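Reuse and Wash Habits Among Students in Fletach Hall
Project report, Consumer Studies, spring term

1. Background

Most of the energy spent on a cotton garment after it is sold goes into washing and drying it. Our group wanted to know how often students in one residence hall wash everyday clothes, and what makes them decide that something is ready for the wash. We picked Fletach Hall because it has a single laundry room in the basement and the machines keep a cycle count.

2. Method

We put out a paper questionnaire in May and left it at the front desk and in the laundry room. We got back 355 usable forms. The forms asked about T-shirts, jeans, towels and bed sheets, the usual water temperature, and whether the person used a dryer or a rack. We also copied down the cycle counters on the washers at the start and end of the study period. The difference was 3,504 cycles. Benedito Guimarães entered the forms into a spreadsheet and a second group member checked every tenth row.

After that we held nine short interviews in the second-floor lounge. These were not recorded. One person asked the questions and another took notes.

3. Results

T-shirts were the item washed most often. The most common answer was "after one wearing," even among people who said the shirt did not smell or look dirty when they took it off. Jeans were worn many times between washes, and several people wrote that they only washed them when something was spilled. Towels had the widest spread of answers.

Few respondents sorted by fabric. Many sorted by color, and a fair number did not sort at all – they filled the machine and picked the warm setting. On the question about care labels, 747 marks were made in total, as people could check more than one box. The box checked most often was "I look at it only the first time I wash something."

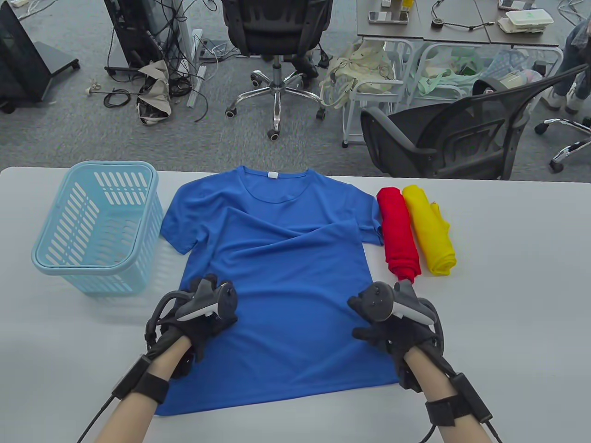
Guimarães disagreed with how we first wrote up the T-shirt result, saying that "after one wearing" could mean a full day or just an hour at the gym, and that the form gave people no way to tell us which. We left the numbers as they were and changed the wording in this section so that it does not claim more than the form asked.

In the interviews, the reason given most often for washing early was convenience. Putting a worn shirt back in the drawer felt wrong to people, and they had no hook or chair to hang it on, so it went in with the dirty clothes. Two people said they would wear shirts twice if they had somewhere to air them.

4. Limits

The cycle counters do not show how full each load was. People who filled out a form in the laundry room probably wash more than people who never go there. We also forgot to ask about sports clothes as a separate item.

5. Next steps

We would add a question on hours worn and repeat the survey in a hall with wall hooks in the rooms. Mthembu Hall has them and is close in size.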